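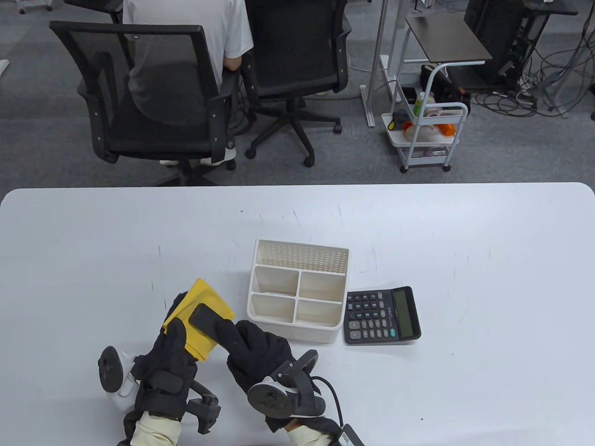

Wiping down a desk sounds like the easiest chore you could pick to teach a learning system, and I thought so too until I'd thrown out nearly a whole afternoon of examples. So these are my tips for cleaning-chore sessions, mostly picked up the hard way. First one: choose small things with an obvious dirty side. A phone pressed face-down on a yellow cloth is a great starter, because one hand can hold the cloth while the other does the moving, and the trackers on both gloves get something worth recording. A calculator makes a good second item (all those keys!) and a desk organizer with open compartments is your hard one, so save it for when your wrists are warmed up.

Tape your cables before you start. I run mine down toward my lap and away from the cloth - a cable that snags halfway through a wipe ruins the whole take, and you won't always notice until playback.

Do each chore 9 times, then switch items. I used to push on to 91 in a row and by the end I was wiping like a machine myself, every stroke the same. Variety is what you're after! Start from the left, start from the right, fold the cloth a different way, pick it up by a corner once in a while.
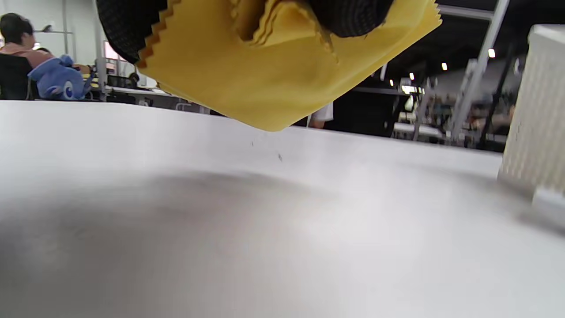
Yellow cloth over a white table: easy to see, even in the creases.

About cloths. Get a color that stands out from your table, and get two or three of the same kind so you can swap without changing the look. I label my sessions by cloth, and the Gustville set and the Rotden set are still the ones I go back to. A zigzag edge is handy too, it gives you something to look for when you're checking which way the cloth is turned.

Leave a little dust on the table. I know, it hurts! But a spotless top every single time teaches a pretty strange idea of what a desk looks like.

Last thing - let go of the cloth completely at the end of each take and count to three before you stop recording. Trimming is so much quicker that way.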